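4. Trials in the simulated kitchen

We reviewed Kiron, a simulation kit sold by Furnden for testing household manipulation before any hardware is bought. The kit comes with a set of furnished rooms, an arm model and a task editor. All the trials reported in this section used the kitchen room and the sink task, in which the arm has to reach small objects lying in the basin. Settings were left as supplied unless stated otherwise.

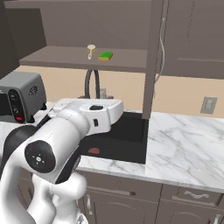

Figure 3. The simulated arm at the sink in the Kiron kitchen, with a small flat object near the front edge of the basin.

We ran the sink task 1304 times over April, using 207 different starting layouts. Baptiste Ferrand wrote the script that changed the layouts between runs and kept the logs. The sink was chosen for two reasons. Its walls limit the angles from which the hand can come in, and a nearly black basin gives a vision system little to work with apart from the objects themselves. Milošević used a similar task in earlier work on reaching into containers, but with a single object and a fixed arm position.
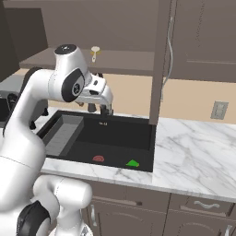

Objects close to the front edge of the basin were the harder case. The arm must reach down past the rim at a steep angle, and the stock planner often gave up before finding a path. Raising its step limit to 3026 removed most of these failures but made each run slower. We kept the higher limit for the remaining trials.

The task editor was easy to learn. Moving an object or changing its colour takes a few clicks, and a layout can be saved as a text file. The manual is weaker on contact settings, and we had to find suitable friction values by trial and error. The same layouts were then loaded into Godmont, the second kit under review, and those results are given in Section 5.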